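How to score a cricket match by hand (quick version)

Wrote this for parents at Vernatdale who get handed the book two minutes before the toss. No time for the fancy stuff. Just the basics, enough to get you through a 20-over game.

What you need

Scorebook. Two pencils, an eraser. Both team lists, in batting order if the captains know it yet (they won't). Leave gaps.

Before the first ball

Write the openers in, top two lines. Write the bowler's name in the bowling section. Note which umpire is at which end. Done.

Every ball, three places

1. Batter's line - runs off the bat go here.
2. Bowler's box for that over - dot, number, or symbol.
3. Running total - cross off as you go.

Do it in the same order every time. If you skip one you'll be hunting for it at the break.

Symbols

Dot ball: a dot. Wide: a plus sign. No ball: a circle, with any runs off the bat inside it. Byes: a triangle. Leg byes: upside down triangle. Wicket: W in the bowler's box, but only if the bowler gets credit. Run outs don't count for the bowler, so put a dot, or the runs if they completed any.

Wides and no balls dont count as one of the six. So the over box gets crowded. Write small. 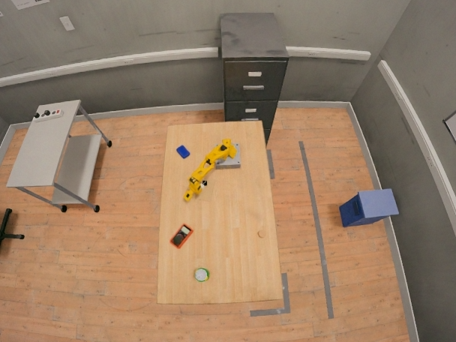
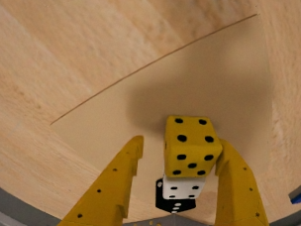

Do byes go against the bowler?
Byes and leg byes are left off the bowler's figures and go in extras only, while wides and no balls do count against them.

When a wicket falls

Write how out, who caught it, who bowled it. Then the team total at the fall, and the number of the batter who's out. Check which batter is on strike for the next ball - ask the umpire if you aren't sure, they'd rather you asked.

End of the over

Add up the bowler's runs. Compare with the total. Call it across to the other scorer. At Hultulik last season both books went 11 overs without checking and we spent the whole tea break fixing it. Don't.

If no runs came off the bowler all over, join the six dots into an M. That's a maiden.

End of innings

Batters' runs plus extras must equal the total. Bowlers' runs plus byes and leg byes (and any penalty runs) must equal the same number. If they dont match, look at the extras first. It's nearly always a wide somebody missed.

If a side gets near 200 the tally strip can run out, so carry on in the margin and label it. Atden's ground has a spare book in the scorer's hut, top shelf, if you fill yours.

Sign it, get the other scorer to sign, hand it to the captain.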